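How to paint small bits of wood without going mad

I've been painting offcuts since November, mostly for toys and garden markers, and I've made every mess going. So this is how I do it now, and you can nick whichever parts suit you!

Start with sanding. I use 100 grit first to knock the fluff off the ends (the ends are always the worst), then something finer by hand. Wipe everything over with a barely damp cloth and go and have a cup of tea while it dries.

Next, primer. One thin coat, brushed along the grain. I know it's boring -- I skipped it on my first batch and the red soaked in like gravy into bread. End grain drinks even more, so dab a second coat just there.

For colour I use Drimix water-based satin, the little tins from Contreras. Stir it, don't shake it, or you'll be popping bubbles all evening. Paint three sides, stand the piece on a couple of drawing pins pushed through a strip of card, then do the last side once the others are touch dry. You want 2 thin coats with a good few hours between them. A thick coat looks lovely for ten minutes and then sags at the corners, and you end up sanding it all back and muttering.

Dark green covers much better than red, by the way. If you're doing both, get the red ones started first as they may want a third go.

Now the hard bit, which is leaving them alone. Dry to the touch isn't the same as hard, and two painted faces pressed together too early will stick and pull chips off each other. I give mine 13 days before they get stacked or handed to a child. Until then, spread them out so they aren't touching.

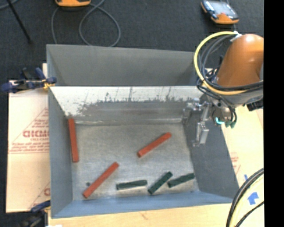
Laurinda Prata wrote in to say that rubbing a bit of clear wax on the long sides, once the paint has fully hardened, stops them sticking in warm weather, and that she wouldn't bother with it on the ends.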